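Two-arm setup tears paper at the fold, gripper reports no fault

Posted in: Robot Arms and Grippers
Asked by rulto_bench
December 26, 2023

We have two small arms facing each other across a table, and the job is folding sheets of green craft paper. The left arm holds, the right arm makes the crease. It ran well enough through November. Since then we have been getting torn sheets. In the last batch of 31 sheets, 4 were torn badly enough to throw out, and others had rough edges I would not call good.

What bothers me more is that the controller never stops. The grip force limit is set to 29 percent on both sides and neither gripper reports a fault. The log says "grip OK" on every torn sheet. The arms then carry on to the next step with whatever is left between the fingers.

Things I have already done:
Swapped to a new pack of paper, same weight. No change.
Re-taught the crease points. Better for an hour or so, then the same.
Slowed the right arm to half speed. Fewer tears but still some.

The fingers are the ones that came with the grippers. I have not replaced them.
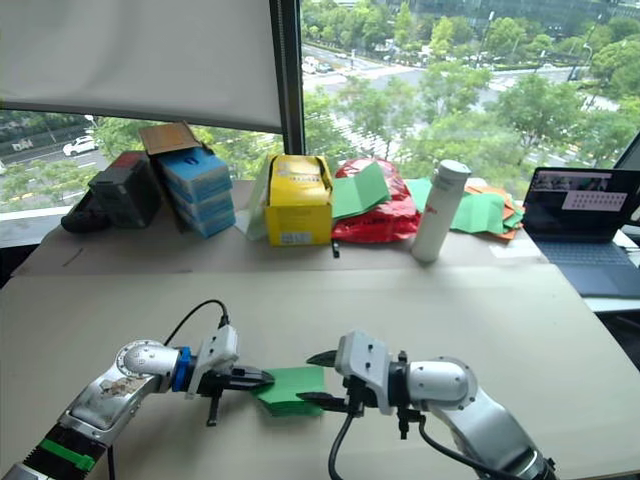
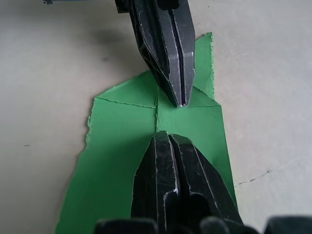 First photo: both grippers at the paper stack. Second photo: fingers at the crease, with the torn edge on the left side of the sheet.

Is this a force problem or a position problem? And is there a way to make the thing stop when the paper rips?

plemo_tech

I would look at the fingers first. In your second photo they are scratched on the faces and along the edges. Scratches on their own may not matter, but run a fingertip down each one with the power off and feel for a burr. A burr will catch paper fibers and start a rip that the next pull finishes. If you find one, take it down with fine sandpaper or fit new tips.

On the fault question – the gripper has no idea the paper tore. It checks that the fingers closed and that the motor current stayed under your limit. Paper gives way far below 29 percent on most small grippers, so the limit is never reached. Lowering it will not help much either. At very low settings you get false trips from friction in the gripper itself.

I would also check whether both arms are holding the sheet while one of them moves. If the left one is still closed when the right one starts to drag, the sheet has nowhere to go. Open the left gripper a little before the crease move and try it again.

lateck_user

Same thing happened to us with labels. Reboot the controller and re-home both arms. Worked for us.

sarbu_shop

Re-homing might hide it for a while, which would match what you saw after re-teaching the points. To me that sounds like drift between the two arms. Put a steel rule flat on the table, send both arms to the same taught point one at a time, and write down where each fingertip lands. Do it cold and again after an hour of running. If the gap grows, check the base bolts and the gripper mounting screws before you touch the program.

For stopping on a rip, you need something that looks at the paper. We use a camera check after each fold that compares the outline to a good sheet and holds the program if it is off. It adds 4 seconds a cycle.

Also, keep your hands out while you are testing this. A program that carries on after a bad grip will carry on with your fingers near it too. Use the enabling switch and reduced speed, and hit the stop before you reach in to pull out a scrap.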